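Stone Countertops and Kitchen Stains: A Student Project Report
Bradley Yeoman, Materials in the Home, spring term

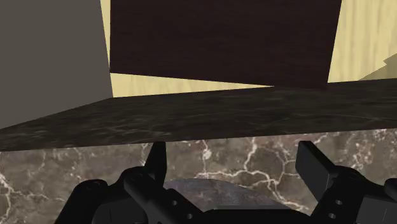 Why I picked this topic

My aunt and uncle redid their kitchen in July, and for weeks the only thing anyone talked about at dinner was stone. Granite or marble? Polished or honed? Seal it every year or never? Everyone had an opinion and hardly anyone had a reason, so when our class was told to choose a material found in an ordinary home and test something about it, I already had my question: which stones stain, how fast, and does sealing really help?

I had a great time with this one. Stone sounds like the dullest thing you could study, and then you put a drop of lemon juice on marble and watch it fizz!

Background

Granite forms when melted rock cools slowly deep underground. It is mostly quartz and feldspar, which are both hard and don't react much with kitchen acids. Marble starts out as limestone that has been squeezed and heated. It is mostly calcite, and calcite reacts with acid. Soapstone is full of talc, so it feels almost greasy and scratches easily, but it has very few pores. Slate is old mud pressed into flat layers, and how well it holds up depends a lot on where it was quarried.

Two different kinds of damage get called stains. A true stain is when something colored soaks into the pores. An etch is when acid eats the surface and leaves a dull mark. Sealer is meant to slow down the first kind. It does very little about the second, and I think this mix-up explains half the arguments at my aunt's table.

Materials

The stone came from the offcut bin at Prilgate, a countertop shop near school. They let me have four kinds: black granite, white marble, gray soapstone and dark slate. I cut masking tape into strips and divided every piece into test squares, which gave me 200 squares in all. Half of them, 100, were sealed with two coats of Zarix stone sealer, and the other half were left bare.

For the spills I used things we already had in the kitchen: olive oil, black coffee, lemon juice, beet juice and yellow mustard. Each one went on with a dropper, except the mustard, which I had to dab on with a toothpick.

Method

I wiped every piece with plain water and let it dry overnight. Then I put one drop of one liquid on each square and set a timer. Some squares were wiped after ten minutes, some after an hour and some after a full night. After wiping, I washed the stone with dish soap and let it dry again before judging it.

I scored each square from zero (can't see anything) to five (you'd notice it from the doorway). My lab partner was home sick for most of the scoring, so I asked two classmates to score without knowing which squares were sealed. I averaged our three numbers. We looked at each piece straight on first and then tilted it toward the window, which matters a lot for etching.

I scored some squares a second time when our numbers were far apart, and by the end my notebook had 843 separate scores in it. Of those, 527 were zeros, which surprised me. Stone is tougher than I expected!

Results

Marble did the worst by a long way. Lemon juice left a dull spot after ten minutes, sealed or bare, and the spots looked the same to all three of us. Beet juice left a pink shadow on bare marble overnight, but on sealed marble most of it washed off.

Granite was nearly perfect. The only marks we could find were from olive oil left overnight on bare squares, and those were faint dark patches that had faded by the following week.

Soapstone took in almost nothing. Oil made it darker, but people rub oil into soapstone on purpose, so I wasn't sure whether to call that damage. I scored it the same way as the others and made a note.

Slate was the odd one. One piece behaved like granite and the other flaked at the edge and soaked up coffee like a cookie. I'd want a lot more slate before saying anything firm about it.

Mustard was the worst spill overall. If you take one thing from this report, wipe up your mustard – quickly.

What went wrong

My first batch of tape left glue behind, and the glue held on to color. I had to redo eight squares. I also used one bottle of lemon juice for everything, so I can't say whether fresh lemons would act differently. And scoring by eye is slow and a little unfair to the person who goes last, when everyone is hungry.

What I'd like to try next

Heat rings from hot pans would make a good follow-up, and so would manmade quartz. Ms. Niazi also suggested weighing the pieces before and after soaking, which would give a real number for how much each stone takes in. She has offered me the good scale for next term.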